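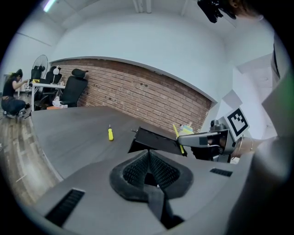 Speaker notes – "Where Did I Put That?" Talk for the Gerholm repair evening

Start when the coffee line dies down. Don't wait for the back row.

Opening

Hi everybody, I'm Hòa Lương, and I own 83 screws that don't fit anything in my house. I counted them for tonight, so please be impressed. (Hold up the jam jar. Shake it!)

I've been fixing small stuff for 19 years – lamps, toasters, one very stubborn accordion – and I'm pretty sure I spent half of that time looking for a tool I'd just had in my hand. So tonight is about putting things away. I know, I know. Stay with me.

Ask for hands: who has bought the same tape measure twice? Three times? Leave a pause, people like to confess.

1. The Vương shop story

My first job was at Vương, the little appliance place behind the bus station. Bình Trình ran the bench and she had one rule, which was that your bench had to be clear by closing. I hated it. I'd be in the middle of a hair dryer and she'd make me bag the parts, write the customer's name on the bag and put the whole thing on the shelf. Then in the morning I'd find everything in two minutes and be annoyed all over again that she was right.

Slow down here. Tell the part about the wrong fuse only if we're running early.

2. Keep out only what you're using

This is the one I'd like people to take home. When I start a job I get out the tools for the first step and that's it. If I need something else, I get up. Getting up is fine, my knees could use it. Trays help a lot too. I like the kind with round pockets, one pocket per step, so the screws come back out in the order they went in.

Mention egg cartons for anyone who doesn't want to buy a thing. Muffin tins also work, but then you can't have muffins. 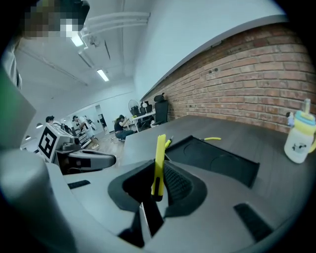
3. Labels, and how I got carried away

I bought a Sollix label maker last January and went through 300 labels before spring. I labeled the label maker. I labeled a drawer "misc" and then the one under it "misc 2," and Dexter Baluyot, who shares my garage, stopped speaking to me for an afternoon.

What I'd say now: label the outside of anything with a lid, and leave the rest alone. If you can see into it, you don't need words on it. Use a fat marker and masking tape – you'll change your mind in a month and tape peels off.

Pass the before-and-after drawer around. Ask for it back this time.

4. Small box, same spot

You don't need a wall of cabinets. One box with a lid that closes properly, living in one spot, beats the rolling chest I paid too much for. And keep your mug at the other end of the table, please. I've drowned a radio. 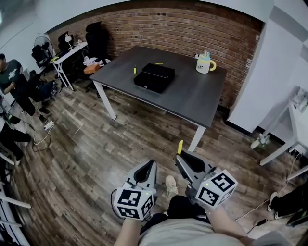

5. Questions

Somebody will ask about pegboard. I'm for it if you rent and your landlord is nice. Thịnh Âu has the drill bit answer, so point at him.

If it's quiet, ask what everyone's worst drawer is. That got us through 40 minutes at the Fekero meetup and we had to be asked to leave.

Sign-up sheet for the sorting night is by the door. Bring your own jar!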